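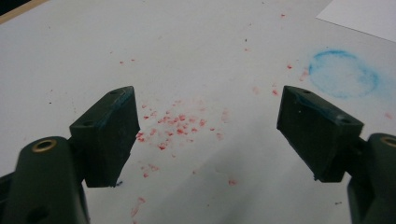
# The Flarnden Gauge

Bình Quan read the river gauge at Flarnden at 7 each morning and entered the figure in the Sergate book. The datum was a brass bolt in the bridge pier. In July the level stood at 472 millimetres for nine mornings.

On the tenth it read 135. The banks were unchanged, and the mud line on the pier was where it had been. Quan cleaned the staff, read it again and wrote 135.

The office at Piltimine rang before noon.

"Entry 2327," said Hoàng. "Is that a slip of the pen?"

"No."

"The weir shows no change."

"Then the bolt has moved."

"Bolts don't move."

Quan took the level and tripod back down to the bridge. The bolt was sound. He sighted on the church step, then on the milestone, and booked both. Each had risen by 337 millimetres.

He ruled a line under the entry and began a new column for the town.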